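Painting the hallway dark, finally

Long one, typed in bits between coats. Skip to the end if you only want the paint details.
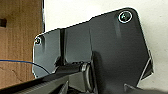
So the hallway. Been beige since we moved in, and not a nice beige, more the color of a bandaid that's been through the wash. I've wanted it dark for years and kept chickening out at the store. Everyone says dark hallway, small house, don't do it, you'll feel like you live in a sock. Went through every gray I could find. Blue grays, green grays, the ones that look purple by dinner time. What I wanted was charcoal metal gray, same as that plate up there, matte with a bit of sheen, lighter gray where the light lands and nearly black where it doesn't. Try asking for that at a paint counter. They hand you a card called something like Evening Pebble and go back to the mixing machine.

First stop was Pullitz, out by the highway. Big place. There's a sign over the chip wall that says 3,000 colors and I believe it. Stood there so long a guy restocking tape asked me twice if I was ok. Came home with a stack of chips as thick as a sandwich and taped them all up next to the coat hooks, which was a mistake, you can't see anything when they're all next to each other. They just argue. Took them down. Put up one at a time, a day each, and wrote on the back what I thought at breakfast and what I thought at night. Most of them I liked at breakfast. Hated nearly all of them at night.

Should say something about the light in there. There's one window, over the front door, and it faces north. The rest comes from a ceiling fixture that was here when we bought the place and throws a yellow circle on the floor and not much on the walls. So any color in that hallway is really two colors. I knew this and still picked from chips under store lights. Every time. You'd think I'd learn.

Got it down to two. One was a sample pot from Pullitz, kind of a soft black. The other was from Sorkar, the small paint shop on the corner past the bakery, and that one's called Grakosgate. No idea what it means. The woman at the counter didn't know either, she said it's been on the card since before she started and people either buy gallons of it or ask if it's a misprint. I bought a pot just for the name. That's the kind of decision making we're dealing with.

Painted two big squares on the long wall in April and then left them there for weeks. Really, weeks. Guests asked. My sister liked the soft black. My neighbor said both looked like holes in the wall, and then said it again on her way out in case I'd missed it. The dog had no opinion but did lean on one while it was tacky, so for a while there was a gray stripe on the couch too. It came off. Mostly.

Grakosgate won. The soft black went brown in the evening, real brown, like gravy. The Sorkar one stayed gray all day. It got deeper but didn't turn into something else. Sold.

Then the boring part, prep. I hate prep. I've skipped prep before and I have a bathroom door to show for it, peels like a sunburn. So this time I did it right. Took the coat hooks down. Took the mirror down. Found out why the mirror had been hung so low by whoever lived here before – there was a patch behind it the size of a dinner plate, filled with what looked like toothpaste and hope. Dug it out, filled it again, sanded, filled, sanded. Dust in my cereal for a week.

Washed the walls too. Sugar soap, two buckets, one to wash and one to rinse. The water in the rinse bucket went the color of tea. I won't think about that again.

Baseboards. Big debate in this house about the baseboards. Leave them white, or paint them the same as the wall? All the blogs I read say same as the wall, makes the ceiling look higher, very chic, and all the photos on those blogs are of hallways with ceilings you could fly a kite under. Ours is not that. I went back and forth. Painted one short piece by the closet dark just to see. Loved it. Did the lot. The doors stayed white for now and I may do them as well, don't tell my other half, who thinks we're finished.

Some things I'd want to know if I was starting over:

Get the primer tinted. Dark over beige with white primer in between is just making work for yourself. The shop will tint it gray if you ask and it doesn't cost extra, or it didn't at Sorkar.

Cut in one wall and roll it straight away before you cut in the next. I did all the cutting in first, very proud of myself, and then you could see the brush line all the way round once it dried. With a light color you'd never notice. With this, it looked like the wall had been framed. Third coat fixed it.

Don't touch it up. Seriously. Missed a bit, went back an hour later with a small brush, and got a shiny patch I could see from the kitchen. Leave it, wait for the next coat, get it then.

Buy the better roller. I'm cheap and I bought the cheap one and it shed. There is fluff in my hallway forever now, down low near the vent, and I know right where it is.

Wear a hat. I had gray eyebrows at a work meeting.

Money, since somebody always asks in the comments. I'm not going to list every receipt but the total was $1,457, and before you fall off your chair, most of that is the floor guy, who was booked already for the scratches by the front door and ended up doing the whole length of the hall. And the new light. The paint was the small part. I'd put the floor off for so long that I think of it as separate but it came out of the same account in the same month so there you go, it counts.

The light. OK so the yellow circle had to go. I looked at so many fixtures. Everything is either a brass octopus or a plain disc like a hospital. Found one at the salvage place on Whitfield, glass shade, a bit wavy, $35, with a chip on the rim that faces the ceiling so who cares. Had an electrician put it in, I'll paint anything but I don't do wires. It throws light on the walls now, not only down, and that changed the color more than the third coat did. If you've got a dark hall and you hate it, try the bulb before you repaint. I mean it. Should've done the light first and the paint after, did it backwards.

How does it feel? Weird for two days. I kept reaching for the switch when it was already on. After that it was just the hallway. The living room looks twice as bright when you walk into it, that's the part I didn't expect, same old walls in there and they look like I'd redone them. Coming in the front door at night is nice. Quiet sort of. The coats disapear against the wall, and we have a lot of coats.

Downsides, there are some. Dust shows. Every scuff from a bag or a bike pedal shows up pale, like chalk. I keep a jar of the leftover under the stairs and I said don't touch up, I know, but for the scuffs down by the shoe rack I do it with a sponge, dabbing, and that works better than a brush. The dog's tail has polished one corner. And you can't see the light switch in the dark anymore, it was never easy but at least white on beige gave you a hint. Painted the cover plate to match like an idiot. Might put a white one back.

Also the mirror. Hung it higher this time, where a grown adult can see their own head. Should have been in the post about the light but I'm not going back up to move it.

Had five people ask about the ceiling so – it's white, plain flat white, the same tin I used on the bedroom. Thought about taking the gray up there too. Thought about it for an entire evening lying on the hallway floor. No. Maybe if the ceiling was higher. Maybe when I'm braver.

Next up is the coat hooks. The old ones are in a shoebox and they looked fine on beige and they look terible on this, all that fake gold. I want something plain, dark, bit of silver at the edge. Black screws, if I can get them. If anybody has a source that isn't silly money leave it in the comments, I'm looking most nights after nine.

Right, kettle's on and I have a drop cloth to shake out before it rains.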